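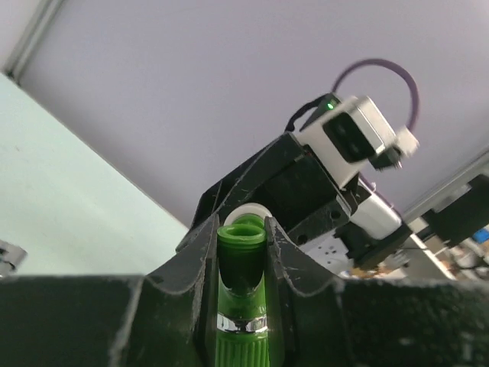 Narnora Bottles – data card

Contents
161 sequences of bottle handling: upright holding, cap and ring placement, setting down. 482 stills are included, one folder per item.

Items
Green plastic bottle, threaded neck, open mouth. Chrome band on the body, ribbed green collar under it. Other bottles are listed in items.csv.

Labels
neck, body, band, collar. Glossy surfaces were labeled by hand – highlights count as body.

Known gaps
No glass. 3 sequences lack labels.

Contact
Akua Agyeman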